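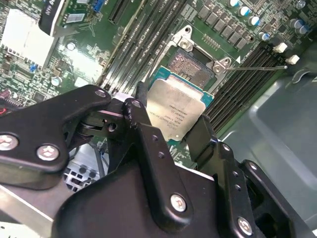
Vol. 17, No. 3

Bench Review: The Ileo Two-Finger Cell, After a Season of Living With It

The first thing the Ileo did in our shop was take my chair. The arm needed the end bench, the end bench had the good light, and the good light had been mine for six years. I mention this so you can adjust the rest of the review for bitterness.

Marneo refurbishes servers. They come in on pallets from companies that have decided to own fewer of them, and we open them, blow out the dust, swap what needs swapping, test them, and sell them to companies that have decided to own more. A fair slice of that work is processors. Old chip out, inspect the socket, new chip in, close the load plate, next board. If you've never done it, the contacts in the socket are very fine and will bend if you look at them with the wrong attitude. A bent pin is a repair at best and a dead board at worst, and everybody on our floor has killed at least one. Mine was on my second day. I kept it.

The Ileo is sold for exactly this job: an arm, a two-finger gripper with a camera down by the business end, a pair of chip trays, and a touch screen for the person standing next to it. That last item is on no parts list, so budget for one separately.

What you get

Setup took the installer most of an afternoon and took us the rest of the month. The installer's part is bolting things down and teaching the arm where its trays are. Our part was learning which boards it liked. It's happiest with boards left in the chassis, which suits us fine, because pulling a board costs more time than the arm was ever going to save. It will work with the chassis sitting at whatever angle you shoved it onto the bench, finds the socket by camera, and plans its own way in. I was ready to make fun of this part and couldn't. It finds the socket.

The gripper is the piece I'd pay for. It's all black plates and linkages with the screws right out in the open, and it looks like something you'd find in a drawer at a bicycle shop. I like that. We had it apart in the first week to clear a crumb of thermal paste out of a joint and had it back together before coffee. It holds a chip by the edges, the way you were taught to and then stopped doing after lunch.

Placement itself is slow. On a clean board with nothing in the way, ours takes 58 seconds from tray to socket. Dineo Baloyi, our bench lead, does the same thing by hand in 17, talking the whole time, usually about her sister's kitchen remodel. The sales material calls the Ileo's pace "deliberate." So is continental drift.

But Dineo doesn't do it at that speed all day, and neither does anyone else. By three in the afternoon your hands are tired and your eyes are worse, and you start resting your wrist on the memory slots, and that's when chips get dropped at a slant. The arm at three in the afternoon is the same arm it was at eight. I find this irritating in a coworker but useful in this one.

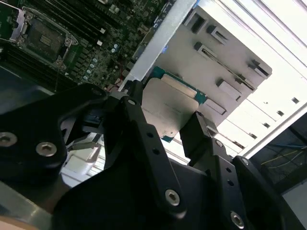
Where it struggles is with everything that makes a used server used. Stray wires, for one. A new board in a brochure has no cables near it, and a board off one of our pallets has cables that somebody rerouted in a hurry years ago and then left the company. If a wire lies across the approach, the arm stops and asks for a human. If a wire lies near the approach in a way that bothers it, it also stops and asks for a human. We've started calling this "the bell," as in "whose turn is the bell." On a good shift the bell goes off now and then. On a shift full of one particular model, which I'll leave unnamed because we have some to sell you, it goes off like a diner at breakfast.

Reflections are its other complaint. Chassis metal under bright bench lights is a mirror with opinions. We ended up turning down the lamp over the end bench, the same lamp I had loved, and the recovery rate got better right away. I now work at the other end of the room under a tube that buzzes.

It also won't close the load plate. I want to be clear about this for anyone reading the brochure quickly, as our owner did. The arm picks up the chip and places it. Opening the socket, taking off the cover, checking the contacts, closing the plate, and pushing down the lever are still yours. There's a lever-closing attachment on the price list. We tried one on loan and sent it back; it was scared of the lever, and having closed a few thousand of them, I see its point.

The numbers, such as they are

We ran 515 placements through the cell before I sat down to write. In that stretch it bent pins on exactly one board, and the log shows the socket had been flagged at inspection and somebody waved it through. I've asked who the somebody was and been told to drop it, so I believe it was me. The bell rang on 261 of those placements, which sounds terrible and was a little over half. Most of those were early, before we changed the light and started tucking wires ahead of time. I'd expect a new buyer to see the same ugly first stretch. Plan for it, and don't schedule a rush order for the week it arrives.

The logging deserves its own mention. Every placement gets saved with its pictures, and you can go back to any board and see how the chip went in. When a customer calls to say we sent them a bad socket, we can look. We used to settle these calls by whoever sounded more tired. On the other hand, it means the bench nearest the arm is also on the record in a way it never was, and it took us an uncomfortable meeting to agree on who can look at the log and for what. The answer we landed on: board faults yes, bathroom breaks no. Have that meeting before the thing is plugged in. We had it three weeks after, with the screen already reporting something called "operator response time" to anyone who walked past. You can turn that page off. It's under Display, then Advanced, and it took me a whole lunch to find it.

What it did to the job

Nobody was let go, which is the question my mother asked. We were two people short when it came and we're one short now. What did change is the shape of the day. The old job was one board at a time, start to finish, and you could tell who had done a board by how they'd routed the fan cable. Now the person on the end bench does prep and closing for the arm, and those are the two boring ends of a job that used to have a middle. Placing the chip was the good part. It was the one step where you held your breath.

Some of the crew don't mind at all. They prep two chassis while it places one, put in an earbud, and go home with hands that don't ache. Others lasted a couple of days and asked to rotate off. We rotate everybody now, half a shift each, and it's written on the whiteboard so that the people who like it can't be quietly parked there forever. Dineo pushed for that, and she was right. She also insisted that new hires place chips by hand for their first month before they touch the cell. Her reasoning, in full: "When it rings, it wants somebody who can do it." The bell is only useful if the person answering it has the skill the machine was bought to spare them from using, and skill of that kind goes stale faster than bread.

I'll add that standing beside it is more tiring than I expected. Your body isn't doing much. Your attention is on a leash, and every so often the leash gets yanked. A stool helps. The cell doesn't come with a stool either.

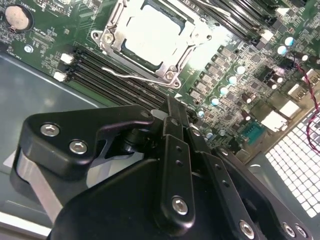 Software is where the money leaks out. The Ileo talks to our work-order system through a connector made by Coetzee, sold separately and renewed every year, and the connector does one thing, passing a board number from one screen to another. Before we had it, we did that with a barcode gun, and during the two mornings it was down we did it with a barcode gun again and noticed no difference. If your shop is our size, skip it and spend the money on lamps you can dim.

Support is good on the phone and bad in writing. Call them and you get a person who has touched the machine. Email them and you get a link to the page you were reading when you decided to email them. The printed manual has an excellent chapter on tray alignment and a chapter on cleaning that says, in its entirety, to keep the cell clean.

Compared with what else is out there

Before the Ileo we had a demo of the Piditeo, which uses a suction cup and is a good deal faster. It was lovely on the demo boards. On ours it objected to anything with a trace of old paste on the lid, and refurbished chips without a trace of old paste are a thing you hear about from other people. It might be the better buy for a shop that handles new stock. We went with fingers, and I'd make the same choice again, though I'd haggle harder and I'd ask for the stool.

Who should buy it

If you do a steady run of similar boards and already lose money to bent pins, yes. If every chassis through your door is a different model, your people will spend the day answering the bell and will come to hate the sound, and you with it. Very small shops should wait for the price to drop or for somebody like us to sell a used one.

Liked: gentle on sockets, easy to take apart, the log, what it does for your wrists after three o'clock.

Didn't like: the speed, the bell, the yearly fee for the connector, the fact that Display has an Advanced.

Four out of five, with a point off for the chair. I did get a replacement in September. It has one arm.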